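Flollcombe Community Kitchen
Opening-Up Checklist for Shared Kitchen Users, with Comments
Revised June by Sewwandi Rathnayake

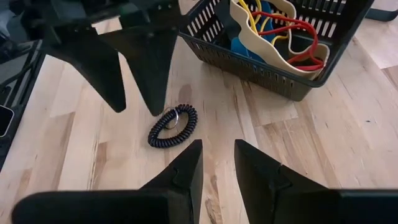

Please go through the whole list before you turn anything on, even if you were in the day before and left the place spotless (I know you did, and thank you!). Print it, tick it, sign the bottom and leave it in the green folder by the door. My comments are under each item. They have grown a bit over the past year, mostly from questions people have asked me on the stairs, so bear with me.

ARRIVAL

[ ] Back door opens fully and the path to it is clear
Comment: Delivery crates are the usual trouble. If the Kutia bread crates are stacked in the passage, move them to the rack on the left, where the driver will find them perfectly well. The door sticks in damp weather and wants a firm shoulder. If it sticks so badly that you have to go at it twice, write that down, as I am collecting ammunition for the landlord.

[ ] Lights working in the passage, kitchen and dry store
Comment: The dry store light takes a moment to come on. Give it a slow count of three before you report it dead.

[ ] No smell of gas
Comment: If you smell gas, do not touch a switch, go back out the way you came, and call the gas company from the parking lot. Then call me, at any hour. I would much rather be woken up.

FIRE SAFETY

[ ] Extinguisher on its hook, pin in, needle in the green
Comment: There is one by the back door and one by the serving hatch, and you need to look at both. Last winter the hatch one spent a whole week holding the hall door open and was ticked as present every morning, which I suppose it was.

[ ] Fire blanket in its red case beside the range
Comment: Tabs hanging down where you can grab them. Please don't hang dish towels over it.

[ ] Hood filters in place and not dripping
Comment: Run a paper towel along the bottom edge. A little yellow is fine. If it comes away brown, the filters need a soak that day, and you can trade it against your cleaning hour. Marisol's tamale group did all of them in one evening in spring and the difference in here was lovely.

FRIDGES AND FREEZER

[ ] Both fridges at 40 F or below
Comment: Read the thermometer inside, on the middle shelf, and write the number down. A tick won't do for this one. The display on the front of the tall fridge is an optimist.

[ ] Freezer at 0 F or below
Comment: Same again, number please. If the lid has frosted up along the hinge, scrape it with the plastic scraper only.

[ ] Everything labeled with name and date
Comment: Anything without a label goes on the bottom shelf for one day, and after that it goes out. I do feel bad about this, and I still feel bad about the caramel.

SURFACES AND SINKS

[ ] Prep tables wiped down and sanitized before food touches them
Comment: Use the spray in the blue bottle and leave it on for the full time printed on the label. Wooden tops get washed, rinsed and dried straight away with a clean cloth. Never leave a wet pan sitting on them overnight. If you feel a rough patch or a split, note which table and roughly where.

[ ] Hand sink has soap, paper towels and hot water
Comment: The hand sink is for hands. Lettuce goes in the big sink. The hot water can be slow on a cold morning, so start it running while you hang up your coat.

[ ] Floor dry, mats flat
Comment: The mat by the dishwasher curls at one corner. Turn it over and it behaves for a few days.

EQUIPMENT

[ ] Mixer guard closes and the mixer stops when it is lifted
Comment: Test it empty, on the lowest speed. If it keeps turning with the guard up, unplug it and hang the red tag on it. Edwards Repair usually comes within 7 days, and the little hand mixers are in the drawer meanwhile.

[ ] Cords and plugs sound, nothing trailing across the walkway
Comment: The two proofing cabinets draw 900 watts each, so don't run them off the same power strip. The Fevville baking class found this out for all of us halfway through a batch of rolls.

[ ] Knives counted back into the block
Comment: There should be 9. If you are one short, look in the drying rack first, then under the dish towels, carefully.

FIRST AID

[ ] Box stocked: blue bandages, burn gel, gloves, tape
Comment: Take what you need, no questions, but jot it on the card inside the lid so that I can refill it on Saturday. We go through burn gel faster than you would think.

Signed: ____________ Time in: ________
Anything you couldn't tick, and what you did about it:
________________________________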